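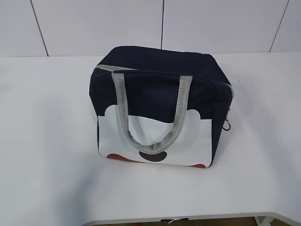

About us

Brekus helps small warehouses and repair shops plan and budget for their first robot. We are based in Isthorpe and have a second workshop at Drinbridge, which opened in May. There are 13 of us across the two sites.

We do not make robots and we take no commission from the firms that do. Customers pay us a fixed fee for a written plan and a costed equipment list, and they place the orders themselves.

What we do

Most enquiries start with a price someone has seen for an arm. The arm is usually less than half of the bill. A full budget also covers the gripper, the table, guarding, cameras, lighting, electrical work, training and spare parts. We price each of these on its own line and mark which ones can wait until the second year.

Before we recommend anything we ask for a sample of the goods to be handled. Rigid boxes are simple to plan for. Soft goods take longer, and bags with handles, zips and clips are among the slowest items we quote for. A loop of webbing lying across the front of a bag can decide which gripper goes on the list.
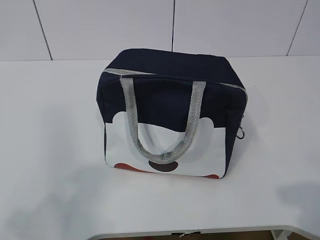
How a project runs

The first call takes 30 minutes and is free. After that we visit your site, measure the floor space and check the power supply. Samples then go to Isthorpe or Drinbridge, whichever is nearer. You get a draft budget to comment on before the final version, and the final version includes the quotes we were given, unedited.

If the figures do not support buying, the plan says so. We can also price hire or a shared machine.

Who we work with

We have completed about 160 plans so far. Our customers mostly employ fewer than 50 people and have no engineer on the staff. Returns handling, bag and luggage repair and small parts packing make up the bulk of the work.

The Panicker worksheet

This is the spreadsheet we use for every budget. It covers five years of running costs, including servicing and down time. Customers keep their copy and can change any figure in it.

Contact

The Isthorpe office is open from 8.30am to 5pm. Visits to Drinbridge are by appointment.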